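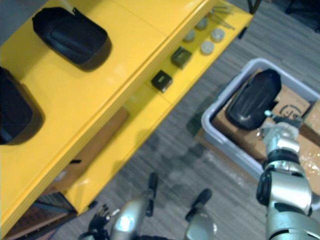 Über uns

Die Golfschule Grandville ist eine privat geführte Ausbildungsstätte für Golfspielerinnen und Golfspieler aller Leistungsstufen. Sie hat ihren Sitz auf dem Gelände der Golfanlage Morau und unterrichtet dort ganzjährig Einzelpersonen, Gruppen und Schulklassen. Träger der Schule ist die Grandville Golfausbildung GmbH.

Unsere Entwicklung

Gegründet wurde die Schule als reiner Sommerbetrieb mit einem einzigen Abschlagplatz am Rand der heutigen Bahn 9. Der Unterricht fand zunächst nur von Mai bis September statt. Mit dem Bau der überdachten Abschlaghalle konnte der Lehrbetrieb auf die Wintermonate ausgedehnt werden. Heute stehen unseren Schülerinnen und Schülern 30 Abschlagplätze zur Verfügung, außerdem zwei Puttinggrüns, ein Übungsbunker und ein Kurzplatz mit sechs Bahnen. Die längste Bahn des Kurzplatzes misst 197 Meter.

Die Leitung der Schule liegt bei Senyo Darko. Er verantwortet den Lehrplan, die Fortbildung des Trainerteams und die Zusammenarbeit mit den Schulen der Umgebung. Die kaufmännischen Aufgaben werden im Sekretariat wahrgenommen, das auch erste Anlaufstelle für alle Anfragen ist.

Unterricht und Lehrplan

Der Unterricht ist in vier Stufen gegliedert. Die Grundstufe vermittelt Griff, Stand und Schwung sowie die Golfregeln und das Verhalten auf dem Platz; sie schließt mit der Platzreifeprüfung ab. Aufbau- und Fortgeschrittenenstufe behandeln das kurze Spiel, Schläge aus schwierigen Lagen und die Spielstrategie. Die Leistungsstufe richtet sich an Spielerinnen und Spieler, die regelmäßig an Turnieren teilnehmen. Die Aufnahme erfolgt hier nach einem Vorgespräch und einer Proberunde über neun Löcher.

Eine Unterrichtseinheit dauert 56 Minuten - eine Eigenheit unseres Stundenplans, die auf die Gründungszeit zurückgeht und beibehalten wurde. Gruppenkurse finden mit höchstens acht Teilnehmenden statt. Leihschläger und Übungsbälle sind in den Kursgebühren der Grundstufe enthalten, in den übrigen Stufen wird eigene Ausrüstung vorausgesetzt.

Nachwuchsförderung

Besonderes Gewicht legen wir auf die Arbeit mit Kindern und Jugendlichen. Im Rahmen des Programms Clallero lernen jährlich 200 Schülerinnen und Schüler den Golfsport während der Unterrichtszeit kennen. Die teilnehmenden Klassen besuchen unsere Anlage an vier Vormittagen und werden von je zwei Trainerinnen oder Trainern betreut. Für die Familien entstehen keine Kosten. Wer den Sport anschließend fortsetzen möchte, kann in die Jugendgruppen der Schule wechseln.

Den Abschluss des Programmjahres bildet im Juni der Guillot-Pokal, ein Mannschaftsturnier auf dem Kurzplatz. Gespielt wird in Vierergruppen über zwei Runden. Der Pokal verbleibt bis zum nächsten Turnier in der Siegerschule.

Platzpflege und Umwelt

Die Übungsflächen werden von der Golfanlage Morau gepflegt. Beregnet wird ausschließlich in den frühen Morgenstunden und überwiegend mit Wasser aus den beiden Speicherteichen. Die Randflächen der Driving Range werden nur zweimal im Jahr gemäht. Wir bitten alle Gäste, diese Bereiche nicht zu betreten, auch nicht zur Ballsuche.

Kontakt und Besuch

Das Sekretariat befindet sich im Erdgeschoss des Clubhauses und ist werktags von 9 bis 17 Uhr besetzt. Anmeldungen zu den Kursen der Grundstufe nehmen wir laufend entgegen, für die Leistungsstufe gilt eine Anmeldefrist bis Ende Februar. Besichtigungen der Anlage sind nach vorheriger Absprache möglich. Parkplätze stehen an der Zufahrt zur Abschlaghalle zur Verfügung.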